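Drying plates on a wooden rack without marking the table
Posted in Kitchen and Dining, March 2022

Our staff kitchen in Dunbar uses a small wooden dish rack on a shared table. Please advise on how the surface should be protected and whether brown paper is adequate.

Utum_Facilities
Brown paper is adequate for plates that have been wiped first. We secure ours with tape and replace it every 2 weeks.
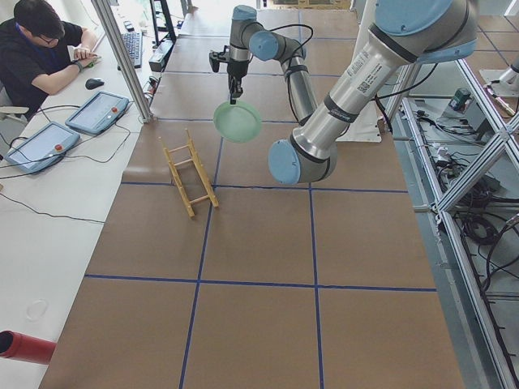 Plates should be placed one to a slot, and the rack itself should be stood on end to air overnight. Oil the wood each September.

hunville_office
Paper is fine.

Rusau Housekeeping
We do not recommend paper under wet dishes. A folded cotton towel holds more water and may be washed. Allow around 5 hours before stacking.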